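# An afternoon at Bendow, looking at the Flatell kit

April 24, 2022

I had been promising myself this visit since January, when the first flyer for the Flatell kit came through our office door, and I'm so glad I finally made the drive. Bendow opened up its workshop for the day, and they had coffee on, and a very good seed cake, and a whole row of people happy to talk for as long as you liked (I liked, as anyone who knows me will guess).

The kit is a table-top pick-and-place package: an arm, a two-finger gripper, the software to run it, and two days of somebody's time to set it up with you. The work at hand was small pieces of food and a square brown plate, which suited me fine, as plates and small pieces of food are most of what goes on in our kitchens.
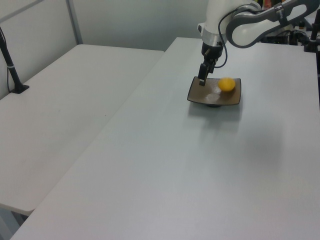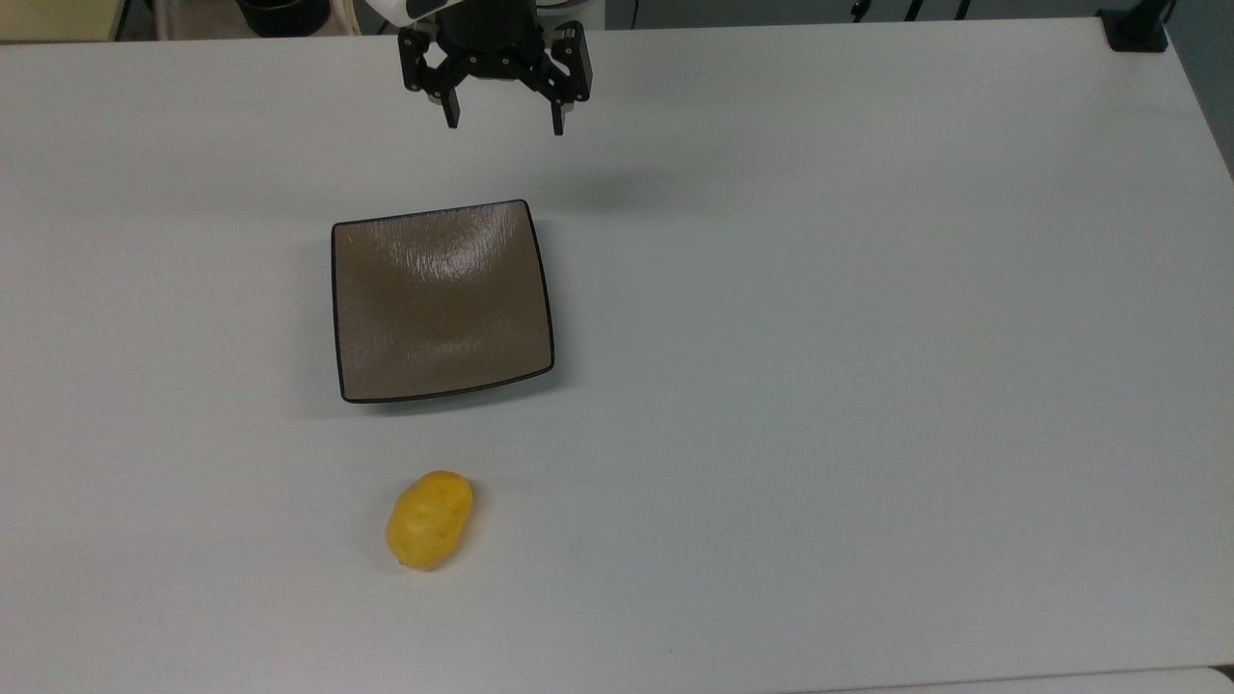

Jasmina Radulović wondered whether any of it would carry over to a real serving line, where the plates come out of the washer hot and never land in the same spot twice, and she put that to our host before I had even found somewhere to set down my cup. She wasn't being rude, just quick! Her own kitchen at Barkasero sends out 423 lunches on a full day, and she has sat through enough sales talks to know which question she wants answered first.

Our host took it well. The plate doesn't need a fixed spot, we were told, as long as it stays inside the area the software has been shown, and you teach it a new dish by walking it through a set of tries by hand. For a plain square plate they suggest 186 tries, which sounded like a great many to me until I thought of how long it takes to train a new pair of hands on the line. Heat was another matter, and there the answer was shorter – the finger pads are rated for cool and room-temperature items only, and a pad for warm dishes is "being worked on." I wrote that down and underlined it.

I asked about cleaning, because I always do. The finger pads come off with a small hex key and can go in a sink. The body of the gripper can't, and has to be wiped. There is a soft sleeve you can order for it, sold separately, and I must say I felt that ought to be in the box. Anybody buying this for use near food is going to need one, and probably a second for when the first is in the wash.

The price list was a single sheet, which I appreciated. You can buy the kit outright or take it on a 14-month lease with the service visits folded in, and after that you hand it back or pay the difference. Training covers up to 10 staff. I asked what happens if your eleventh person is the one on shift when it stops, and got a laugh and then a proper answer: there's a phone line, staffed during the day, and a short printed guide that lives with the arm. I read the guide over my second slice of cake. It's clear enough, with big type, although the page on resetting after a stop sends you to another page which sends you back again. I pointed this out and they took a note of it.

What I can't tell you is how it keeps up over a long shift. We didn't stay for one, and I'd want to see it go through a lunch period before I signed anything. Rezaul Wickramasinghe felt the same way on the drive home, though he leaned more toward the lease than I did, on the grounds that a small trial in the cold-plate corner would tell us more than another afternoon of standing around with coffee. He may well be right. He also thought the table would eat up more of that corner than I'd allowed for, and we spent a good part of the trip arguing over whether the bread racks could move.

If you'd like to go yourself, there is another open afternoon planned at the Jayasinghe building, same people, same kit. Parking is behind the building and fills early, so come before lunch if you can – and bring a list of your own dishes with their sizes. I went without one and had to guess at our dessert bowls, and I've since measured them and was off by quite a bit. I have a spare copy of the price sheet for anybody who wants it, in the tray by the mailboxes.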